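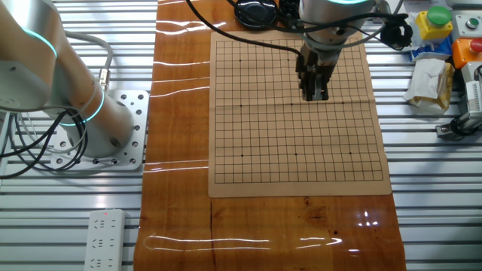
Our second stretch of work under the Ledley grant has gone mostly into the printed goods range, and I'm very glad to be able to tell you that the small-run service is now open to every shop, club and cafe in Bevport that wants its name on something. When we first wrote to you the question was whether we could print fine detail on soft materials at a price a small business could bear. I think we can now say yes, for most things. Thin black lines on a tan ground, of the kind you see on the Go board mat on the shiny wood, are the sort of work customers ask us about more than anything else, and they show up every wobble in a screen if it hasn't been stretched properly. We have spent many patient afternoons on stretching!

Melahat Tekin, Bevport Print and Promotions
22 August 2024

Orders

We have taken 239 orders since February. The greater part were for cotton totes, followed by aprons, and then a long tail of key fobs, coasters, tea towels and pens. The minimum run is still 40 pieces, as we agreed with you at the start, and I'd like to keep it there through the winter if you are willing. A few customers have asked for less (a choir wanted just enough bags for its altos, bless them) and we have put those people in touch with one another so that they can share a run where the colors match. It takes a good deal of emailing back and forth, but it has brought in people who would otherwise have gone without.

Repeat business has been better than I dared to put in the application. Of the shops that ordered totes in the spring, 13 have already come back for a second run, and several of those changed their artwork the second time, having seen how the first lot looked over somebody's shoulder in the street. Logos that look lovely on a letterhead can come out terribly small on a bag.
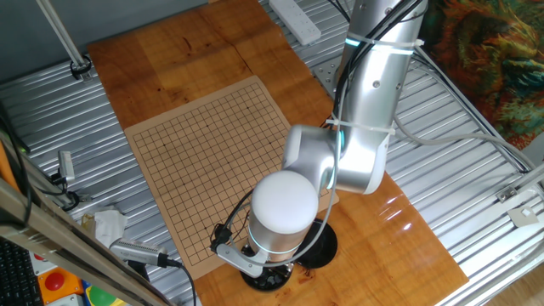

The art check we now do before any screen is made has helped a great deal with this. The customer gets a paper proof at full size, pinned to a blank bag if they can come in, or posted if they can't. We ask for a signature on the proof. It adds a couple of days, and I was worried that people would grumble, but so far the only real complaint has been from a florist who wanted everything by Mother's Day and had left it rather late herself.

Materials

Blank totes come from Gündoğdu, who have been a pleasure to deal with. The cotton is heavier than the one we priced in the first budget and costs a little more per bag, but the ink sits on it much better and we throw far fewer away. Arkstead supply the pens and fobs. Their first delivery was late and the blue was wrong, which they put right without any argument, and the next one was fine. I have asked them for a fixed price through the end of the year and am waiting to hear.

We did drop one product. The insulated lunch bags would not take the ink evenly near the seams, whatever we tried, and after the third spoiled batch I decided your money was better spent elsewhere. What was left of that line in the budget has gone into a second drying rack, as I mentioned on the phone.

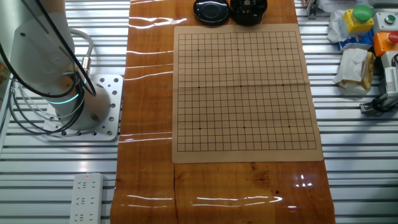
Training has carried on alongside all this. We have 2 trainees at present, both of whom can now take a job from artwork to boxed goods with only a light hand from me, and one has started quoting for customers on her own. Her first quote was too low, and we honored it, and the customer has since told half the market about us, so I can't be too sorry. The evening classes for shop owners on preparing a logo for print were well attended in the spring and thin in the summer. I would like to move them to a lunchtime and see if that suits people better.

What comes next
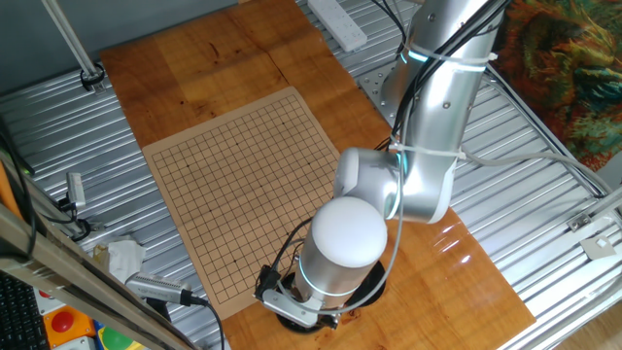 Packing is where I would like to put the next part of the grant. At the moment a finished order goes out in a plain carton with a packing slip, and more than one customer has said they would love something nicer to hand over, particularly when the goods are meant as gifts. We have looked at paper bands, printed tape and swing tags. Plain white zip ties, such as the ones around those black cables, hold a bundle very firmly, but there is hardly any room on them for a name and you need scissors to get in, so for rolled aprons I am leaning toward a wide paper band with the logo on the front. Samples are on order from a printer two streets over and I will send you a set.

Beyond that, the things on my list are a proper price sheet for the website, a decision on whether to offer two-color printing on fobs, and a visit to the Arkstead warehouse to look at their notebooks. Spending is on track apart from the cotton, and the full accounts will follow under separate cover. You would be very welcome to come by the workshop before then - mornings are best, when the racks are full and the kettle is on.

4 comments | 11 shares
Reports > Grant Holders > Bevport Print and Promotions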